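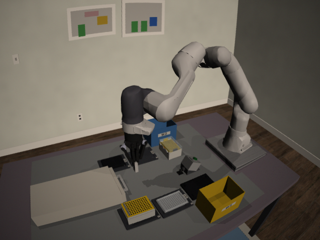 Weld, second go, December. Same dried tops from Verhoeven as last time, bag opened fresh. 166 g of the Plilley wool, scoured last night and left soaking in the blue bucket with the lid on. Wanted a clear lemon out of this and did not get it. Came up a proper mustard, near enough the yellow block on the right of the left-hand picture on the wall, which I was staring at while trying to find a word for it. Nice colour if you like mustard. Duarte does. The customer asked for lemon though so back we go.

Mordant
Alum at 8 per cent on weight of fibre, no cream of tartar. Dissolved in a jug of hot water first, stirred till clear, then into the big pan. Wool in wet, heated slowly, held just under a simmer and then lid on and left to cool overnight. Rinsed once in the morning. I think once is enough, Maite rinses til the water runs clear and then some. We have never settled this and the old notebook is no help, half the pages just say "mordanted as usual".

Pan was the steel one, not the aluminium. Checked for rust round the rivets, none I could feel.

Bath
Chopped the weld stalks and all, tied it up loosely in the muslin. Covered with tap water, brought up on the Ondard ring. Here is where it went off I think. Phone rang and the ring was still on full when I came back, bath rolling nicely, smelling like boiled cabbage and old hay. Weld is meant to go brown if you boil it. Well known. Written in my own hand on the inside cover of this book, underlined.

Turned down, let it drop, took the muslin out, put the wool in. Two hours at low heat, turning with the long stick now and again. Bit of chalk added halfway through. Yellow jumped up straight away, as it does, but warmer than last time and it kept going warmer. Flinix strip after the chalk looked a shade too far up the alkaline end but the strips have been by the sink all autumn and I don't trust them. New pot needed. Put on the order sheet.

Out, squeezed, hung on the rail over the drain. Dried a touch paler than it looked wet, still mustard. Fairly even. One patch near the tie where the skein was too tight, paler inside the loop. Retie looser, figure of eight, not the granny knots.

Samples
Cut a length off each end and one from the middle, carded with the recipe written on the back in pencil. Biro bleeds when you do the wash test, see the sad page before this one.

Maite wants the bath strength compared properly, tiny dilutions side by side against white, instead of me holding a jam jar up to the window. Fair enough. Wells in rows and you see the steps straight off. The white 96-well plate is sat at N3, holder next to it is free for a second one if she does the exhaust bath as well. Label by what went in, please, not by the colour it turned out.
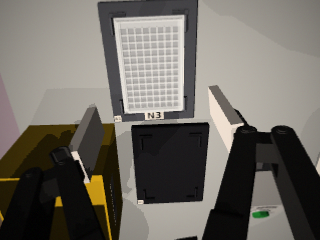 Exhaust bath
Kept it. Strained again through a clean cloth, put in the lidded tub, bottom shelf. Still plenty in there by the look of it. Thought of dropping the spare grey skein in, yellow over grey wool gives a sort of lichen green that sells well at the spring fair. Needs the same mordant first. Don't do what I did in October and put it in bare, it washed straight out again and I'd already told people about it.

If it goes fizzy or smells of drains, chuck it.

Light test
2 cards up from the first batch, half covered with foil, in the south window. Faded a bit on the bare side already, less than the tumeric one did (that was gone in no time, pretty while it lasted). This batch goes up next to them tomorrow. Write the start on the card, not on the foil. The foil got thrown out last time.

Next go
Same wool, same alum, so only the heat changes. Soak the weld overnight in hand-hot water, bring it up gently, never past steaming. Thermometer clipped on the pan and somebody stays with it. Chalk at the end only, less of it, and stir it into a cup of water first as it went in as a lump today.

Duarte to ask Verhoeven whether the new bag is from the same field as the old one. It looks browner to me, more stalk, less flower. Might be part of it. Might just be the phone.

Mustard skein goes in the shop basket, priced as normal. Lemon still owed. Will ring her in the morning.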